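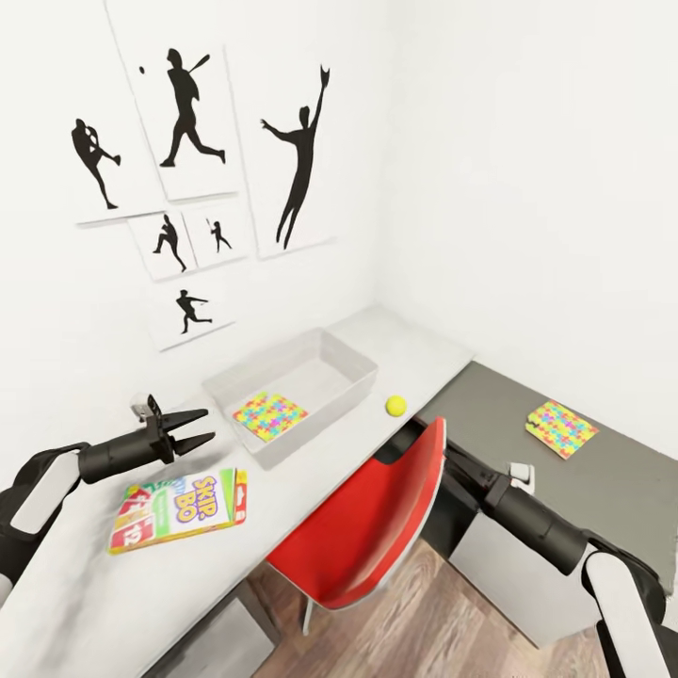

Desk task in the simulator, both arms, with the Skip-Bo box and the puzzle boxes.

Equipment Buyer / Planner, robotics (part time, 20 hours a week)
Kornside, Studgate building, second floor
Reports to: Senga Mackay, operations

Need someone soon. October start if we can manage it, earlier is fine.

Who we are
Kornside works on two-armed robots that pick up after people. Games back on shelves, things into bins, that kind of job. Most of it still runs in simulation. Now we're moving a good part of it onto real hardware and the buying has gotten away from us. Engineers order grippers on their own cards. Two people bought the same cable twice in one month. Spare fingers arrive and get put in a drawer with no label. We had a spreadsheet, it has 2,558 lines in it, and a lot of those lines say "misc".

So: one person to own the equipment list, the budget behind it, and the plan for what gets bought when.

What the job is
Take over the spreadsheet. Clean it up or throw it out and start over, your call, but Carla Rizk in finance has to be able to read whatever comes next.
Get quotes. At least two for anything big. Arms, grippers, wrist sensors, mounts, computers, power supplies, carts, safety gear.
Build the equipment budget for next year with Carla. First draft is due four weeks after you start, sorry, we know that's tight.
Keep a spares plan. Which parts wear out, how many on the shelf, how long the reorder takes. Right now the plan is somebody shouting across the room.
Furnish the test rooms. The simulated rooms have desks, drawer cabinets, shelves, chairs, floor mats, windows. The real ones have folding tables. We want the real rooms close enough to the simulated ones that results can be compared, which means buying normal household furniture and a lot of ordinary objects. Board games, boxes, balls, bins. More receipts than you'd think.
Track leases and service contracts. Two arms are on lease through Jondberg and the end-of-lease terms need reading by somebody patient.
Recieve deliveries, check them against the order, tag them, put them where people can find them.
Say no to engineers sometimes. Politely, but say it.

What we're buying over the coming year (planning list, will change)
Second two-armed station, full set
Grippers, two-finger parallel, plus spare fingers in different shapes
Wrist sensor modules, and the brackets for them
More compute for simulation. Rent or buy is still open and we'd like you to work that one out
Furniture and household objects for both test rooms
Fencing, e-stops, floor marking
Crates and shipping for moving one station to the Nassar site

Mawuli Gyamfi runs the simulation side and will tell you what objects are in the rooms and which matter. Majdi Matar looks after hardware and will tell you what breaks. You sit between the two of them, literally, that's where the free desk is. 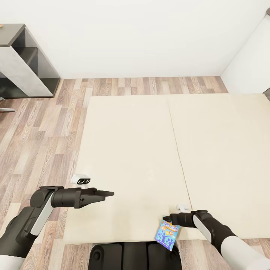

Booklet held over the mat. Two arms, a gripper and a sensor module on each, so price everything in pairs.

Bit more on the planning side, as the last ad got applications from people who only wanted to place orders.

Placing orders is maybe a third of the week. The rest is working out what we'll need before we need it. Say the team wants to run the mat and booklet tasks on a real station. That's arms, grippers, sensors, mounts, a body to hang it all on, a mat, a floor that's safe to stand it on, booklets and thin cards in enough copies that a bent one doesn't stop the day. Some of those items cost a few dollars and some need sign-off from the board. Lead times run from next day to months. We need one page that says what to order first, what can wait, and what it costs if we get the order wrong. You'd write that page and then keep it true as things move.

You don't need to know how a robot arm is controlled. You do need to be the kind of person who asks whether the price includes the cable.

You should have
Three years or more in purchasing, lab management, shop floor supply, theater props, school equipment, anything where you bought physical things out of a budget and had to account for it later
Good with spreadsheets. Really good, please
Comfortable on the phone with suppliers. Some of ours don't answer email
Able to read a quote and spot what's missing from it
OK with lifting boxes, up to a normal shipping carton. There's a lift cart for the heavy stuff
Clear short writing

Nice, not required
Have dealt with leased machinery
Have dealt with customs paperwork
Have set up an inventory system from nothing
Know the difference between what an engineer asks for and what they'll use (you'll pick this up)

You don't need a degree. If you have one fine, put it on the resume.

Hours and where
20 hours a week, spread how you like between 8 am and 6 pm, but be here in person for the delivery window, which is mornings. Some work from home possible after the first couple of months. Could grow to full time if the second station gets approved. Can't promise it, the budget you'd be writing is the one that decides.

Pay
Hourly, based on experience. We'll give you the range on the first call so neither side wastes time. Paid time off from day one. Health plan is open to part-time staff. Parking behind the building, bus stops out front.

The first 60 days
Week one, walk around with Majdi and look in all the drawers. After that, spreadsheet. Then meet suppliers, sit down with Mawuli on the object list, first budget draft to Carla. By the end of the 60 we'd want a list of everything we own, a list of everything on order, and a spares shelf with labels on it. If those exist we'll be very happy people.
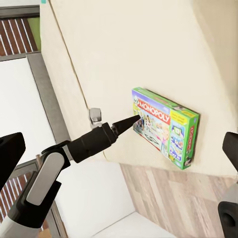 Do I need a background in robotics to apply?
A background in buying or managing equipment is what we're looking for. Majdi and Mawuli will cover the robot parts with you in the first few weeks, and suppliers are generally glad to explain their own products.

More things people have asked by email, quickly:

Signing authority. You'd have a card for small purchases, and anything larger goes to Senga. The limit gets set when you start.

Travel. A couple of trips a year to the Nassar site, paid, overnight. One trade show if you want it.

Software. We don't have a purchasing system. You can recommend one, put the cost in your own budget.

Visas. Can't sponsor for this role, part-time hours make it too hard.

Contractors. We'd prefer an employee but will talk.

How to apply
Send a resume and half a page, no more, telling us about one purchase that went badly and what you did after. No cover letter needed. Address it to Yuxi Long, hiring, at the Kornside front office, or use the form on this page. Put "equipment planner" in the subject line or it'll end up with the engineering applications, there are alot of those.

We'll read them as they come in. First step is a phone call with Yuxi, then one visit, where we'll hand you three real quotes for the same gripper set with the supplier names taken off and ask you to talk us through them. Takes an hour, we pay for the hour. Then a decision within the week.

Questions before applying are fine, call the front office and ask for Senga. Afternoons are best.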